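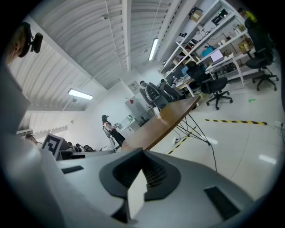

Home from the open day at Dravcombe, feet aching, far too much coffee in me and my head still buzzing, so I'm writing this before it all runs together.

I nearly didn't go! It was raining when I got up and the bus takes an age, but I'd had the ticket on the fridge since December and I'd have sulked all week. Got there just after ten. They gave us a sticker and a biscuit and let us wander, and I do mean wander – no ropes, no glass, people getting on with their work at their desks while we drifted about trying not to step on the stripy tape.

I'd expected something like a car factory, all cages and sparks. It's much more like an office that has been taken over by somebody's very tidy garage. A long wooden table, shelves packed to bursting with bins and boxes, a fridge at the back. I loved it straight away.

The best part was the hand-held gripper. You hold it yourself and do a job with it, picking things up and putting them down, and the recordings are used to teach a robot how to do the same. They had 208 recordings of one single task, folding a tea towel, and wanted 280 before they'd even try it on the arm. I asked if I could have a go and they said yes! It's an odd feeling. You know perfectly well how to pick up a cup and then suddenly you're three years old again. My first 2 tries were hopeless (I pushed the cup along the table like a snow plough), and then something clicked and I got it onto the saucer and let out a little cheer, which made a man behind me laugh. I wanted to stay and do it all afternoon.

The demonstration was at two. The arm is called Morken, after a village one of them grew up near, and it sorted cutlery into a tray. Slow, but so careful. It dropped a teaspoon, stopped, and went back for it, and the whole room went "ahh" as if it were a puppy. I must have watched for around 40 minutes in the end and only moved when my knees complained.

There was a short talk from the Hummont people afterwards, mostly about funding. I drifted off a bit, but I did write down that they run evening sessions for the public, 6 weeks at a time, starting in spring. I've put my name on the list. I'm not sure what I'd do there, but I've been soldering old radios for years and they seemed pleased to hear it.

Missed the quarter past four bus, got chips, sat in the shelter drawing grippers on the back of the leaflet. Must ring the library tomorrow about that Nogueira book on hands, and find out whether the evening sessions clash with choir.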